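Tuesday Night People, Even When It Isn't

I promised my sister I would write more about the robotics club this year and less about my tomatoes, so this is me keeping my word.
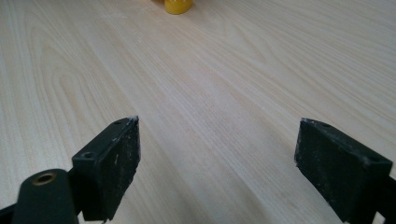 I joined in October, mostly by accident. I'd gone along to the community college to ask about the upholstery class, which was full, and Marcelle Coste at the front desk looked at me over her glasses and said there was one seat left in the evening robotics course if I was any good with my hands. Well, I can re-cane a chair and I once rebuilt a sewing machine from two dead ones, so I said yes before I'd thought it through (this is how most things happen to me).

There are 15 of us. I am not the oldest, thank you very much. That honor goes to Ubaldo Ferri, who spent his working life fixing elevators and cannot walk past a loose screw. The youngest is Kenza, who is still in high school and has more patience than the rest of us put together. Our instructor, Youssra Helmy, divided us up on the first night by asking who was afraid of soldering. I put my hand up and so I was put on the soldering team. I've forgiven her.

Anyway, the project. We're getting ready for a spring contest called the Clodutov, where each team has to teach a machine to do an ordinary tabletop chore. Ours is clearing up after a snack, which sounded so easy to me that I laughed out loud when she wrote it on the board. You pick up a cup, you put it where it goes. My grandson could do it at two, or at least he could when he was in the mood!

It is not easy. The way we're going about it is that one of us does the chore by hand, over and over, using a gripper you hold and squeeze, with a camera riding along on it. Then the computer gets all of those recordings and tries to learn the knack of it. Youssra wants 2000 good ones before she'll even let us start the training part. We'd reached 200 by the holidays and I thought we deserved a cake. She thought we deserved to check them, and we threw out 77.

Some of the ones we threw out were mine, and I'll own up to it. My trouble is that I rush. I come sweeping in over the table like I'm grabbing the last dinner roll, and when you play it back everything is a smear. Kenza taught me to start well back, with the fingers wide open, and let the thing I'm after stay small and far away for a moment before I go toward it. She counts under her breath. I've started humming, which works just as well for me, though I've been asked to stick to one tune.

The finger pads have been the other great debate. They're black and chunky and they face each other like a pair of bookends, and the inside faces have gotten all scuffed up with pale little flecks, and each one has a whitish chip or mark at the top corner. Ubaldo wants to make new ones. Youssra says a little wear is no bad thing and that we should leave them alone unless something starts slipping. I can see it both ways. He has already drawn up a replacement set on the back of a grocery receipt, with measurements, and he showed it to me in the parking lot in the freezing cold for a good long while.

We have also been arguing over a name. Kenza wants to call our entry Fawzy, after a goat she met once. Amado Macaraeg, who does most of our programming and is too polite to argue, typed it into all the folder names one night when he was there late by himself, so I believe that settles it.

What I like best is the quiet part in the middle of the evening. Somebody is at the table with the gripper, somebody else is putting the cup back for the next try, and the rest of us are hunched over one thing or another. I used to get the same feeling at my mother's quilting circle, when the talk died down and you could hear the thread going through. I didn't expect to find it again in a classroom that smells of dry erase markers.

We start back up next week. I've got a new pair of reading glasses for the soldering, and I'm bringing lemon bars, and Youssra has put me down for the first turn on the gripper, so if you see me around town humming the same eight notes, I'm practicing.

The tomatoes are fine, by the way. I've ordered the seeds.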